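Ticket 264
Subject: Bars in metal bin, colour order short / finish rubbing
Site: Kerkedbridge, bench 2
Raised by: Bindu Kartha
Assigned: Graham Nuttall
Status: Open, waiting on supplier
Opened: 3/22/25

Bindu Kartha wrote:
Second complaint from Bolemell this quarter. They say the red and green bars are turning up with grey smears on the coloured faces and want the lot of 200 replaced. Ostex, who do the coating, have told us the colour is cured hard and the smears must be coming from our bins. I've wiped a handful with a dry cloth and some of the grey comes off, some doesn't. Can somebody work out whose problem this is before I agree to anything?

Graham Nuttall wrote:
I'm not sold on the bins being the cause. We've used the same grey metal ones since well before January and the smears weren't reported then. Ostex would say it's the bins, wouldn't they. They said it was the gloves last time. Still, I've had a look. The floor is scuffed and the far wall of the front bin is scraped and scratched, worst up high. Floor has a couple of small round holes in it as well. I ran a thumbnail round both and couldn't feel a burr.

Tried so far:
Washed the bin with the Weidemann cleaner, rinsed, dried. Bars back in. No change that I'd put my name to.
Swapped the cleaner for plain warm water and dish soap. Same again.
Laid the bars in by hand one at a time instead of tipping them from the carton. Fewer marks, but it was a short run and I wouldn't hang an argument on it. 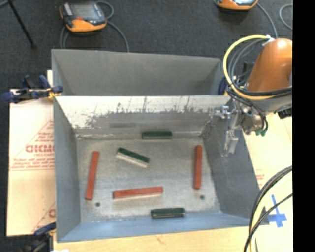
Next thing I want to try is a liner. Tomoyo has offcuts of rubber matting in the store and I can trim one to the floor of the bin in ten minutes. If the smears stop, fine, I'll eat my words. If they only show up on the bars sitting against the walls, a floor mat won't tell us much and we'll have to line the sides too.

Tomoyo Nagano wrote:
Matting is on the lower shelf behind the paint tins. Please don't use the black stuff, it leaves its own mark and then we'll be arguing about that. Also, has anyone checked the bars straight out of the Ostex carton? I opened one this arvo and found grey on three before they'd been anywhere near a bin.

Graham Nuttall wrote:
No, and I should have. Checked 72 from the unopened cartons under the good light. Grey on nine, all on the long faces. The cardboard dividers are grey with dust where they touch. I'd like to hear Ostex explain that one.

Mārtiņš Urbonaitė wrote:
Playing devil's advocate – nine bad out of the carton doesn't clear the bins. Both could be doing it. Do the liner test anyway, with bars you've wiped and looked at first, or they'll throw it straight back at us.

Graham Nuttall wrote:
Fair enough. Liner cut and fitted, 46 wiped bars set aside for it. Carton dividers bagged and labelled for Ostex. Bindu, please don't promise Bolemell replacements yet.

Bindu Kartha wrote:
Haven't promised a thing. Told them we're looking at the packing. Ostex have the divider photos and say they'll "review internally", so I'm not holding my breath. Leaving this open.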